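Chapter 2

Working a Branch Line in the Last Years of Steam

The Ajayi branch ran for 38 miles from the junction at Kirnell to the mill yard at Stetomo. It was built as a single track with passing loops, and it stayed that way until it closed. Most of the traffic was timber and feed going out and coal coming in. A mixed train, which carried both freight cars and a passenger coach, made the trip each morning and came back in the late afternoon.

This chapter looks at how a line of this kind was run from day to day. Chapter 1 dealt with the main line, where trains were frequent and signal towers were staffed at all hours. On the branch there were long stretches with no signals at all, and the safety of the train depended on written orders and on the crew reading them the same way.

Train orders

Before leaving Kirnell, the conductor and the engineer each received a copy of the day's orders. An order gave the number of the engine, the place where the train was to wait for any opposing train, and the time after which it could go on. The engineer read the order aloud and the conductor checked it against his own copy. If the wording differed by even one word, both copies went back to the operator and a new set was made out.

Engine 1539 worked the mixed train for most of the final decade. It was a light engine with small driving wheels, well suited to the sharp curves above Prirex but slow on the level. Crews liked it for its steady steaming and disliked the cab, which was open at the back and cold in winter.

Water and coal

A steam engine uses water faster than it uses fuel, and the timetable had to allow for this. There were tanks at Kirnell and at Prirex. The Prirex tank was filled from a creek by gravity, and in a dry June the flow could fall so low that the crew had to wait for it — a delay the printed timetable never showed. Coal was loaded only at Kirnell, by hand, from a raised platform beside the engine house.

Sources for this chapter

Much of what we know about daily work on the branch comes from the logbooks kept at Kirnell. Kirsty Te Moana copied and indexed them, and her index is the best place for a student to start. Rochelle Haverford later recorded talks with former crew members. The logbooks are exact about times and loads but say little about the men. The talks are the other way around, and dates in them should be checked against the logs.

Terms to know

Mixed train: a train carrying both freight and passengers.
Passing loop: a short second track where one train waits while another goes by.
Train order: a written instruction giving a crew the right to occupy a stretch of track.
Light engine: in this book, an engine of low weight. Elsewhere the term often means an engine running without cars.

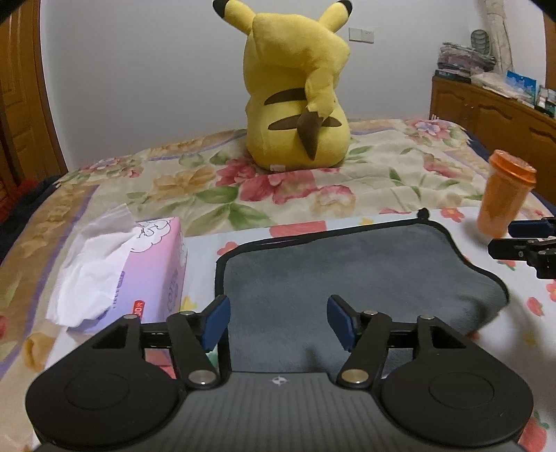 2.1 The Morning Departure from Kirnell

The fireman was the first of the crew to report. He came on duty well before the engineer and began by checking the water level in the boiler and cleaning the fire.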